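4.2 Reasons for staying with the store

The second part of the interviews dealt with the weekly food shopping of the household. We asked each participant to tell us about the last time they bought food, where they went, how long it took, and whether they had thought about ordering it instead. We did not use the word "online" in the first question, as in the pilot in Prindport it made people speak at once about clothes and electronics.

Of the 50 households, 23 had ordered groceries through a website or an app at least one time in the year before the interview. Only two did it every week. The others described their orders as something for a special situation, for example an illness, a new baby or a move to a new flat. When the situation passed, they went back to the store, in most cases to the same store as before.

The reason given most often for this return was fresh food. Participants wanted to choose their own tomatoes, fish and bread, and several of them said that a stranger cannot know how ripe a banana should be for their family. This agrees with earlier work on the topic. What we did not expect is how often the same persons were satisfied with the quality of what they received. One mother in Steltdale told us that the vegetables from Cliltora were "better than what I pick myself, to be fair", and still she stopped ordering after the third delivery. When we asked why, she spoke for some time about the walk to the shops with her daughter on Monday afternoon.

We therefore think that quality is partly an answer which is easy to give. It is polite, it is short, and the listener accepts it. The reasons that came later in the conversation were more personal and also more varied. They concerned the route, the people met on the way, and the feeling of having seen all the shelves before deciding what to cook.

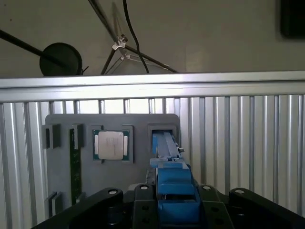

Figure 3

A second group of reasons was connected with time. It is usually assumed that ordering saves time, and the advertising of both Cliltora and Cuadros is built on this promise. Our participants did not all see it this way. For a first order, many spent more than an hour searching for the products they normally buy, and some gave up before payment. Later orders were faster, but then came the waiting. Cuadros offered a delivery window of 90 minutes in Prindport, and a person who must stay at home for this period does not feel that the time is free, even if they can do other work. Older participants complained about this less than we had supposed. Parents of school children complained the most, as the windows in the late afternoon were the first to be taken.

Cost was mentioned by fewer people. The delivery fee was seen as fair by most of those who had paid it, but the minimum order was a problem for persons living alone. They buy small amounts, several times a week, and often on the way home from work. For them a large order meant a full fridge and food thrown away at the end of the week. Three of them tried to share an order with a neighbour – in one case this worked for a few months, until the neighbour moved.

There were also differences between the two towns. In Steltdale the nearest supermarket is a short walk from the centre, and there is a small market in the morning. Participants there compared ordering with a trip that they enjoyed, or at least did not mind. In Prindport most households need a car to reach a large store, and the comparison was with parking, traffic and heavy bags. It is then no surprise that more of the repeated orders came from Prindport. Still, the wish to see the food before buying it was expressed in both places in nearly the same words.

Some caution is needed here. Our participants were recruited through notices in libraries and health centres, and people who do all their shopping online may visit such places less often. The interviews were also done in November, when families already begin to think about holiday meals, and this may have made the store look more attractive than it would in another season. We come back to these limits in Section 6.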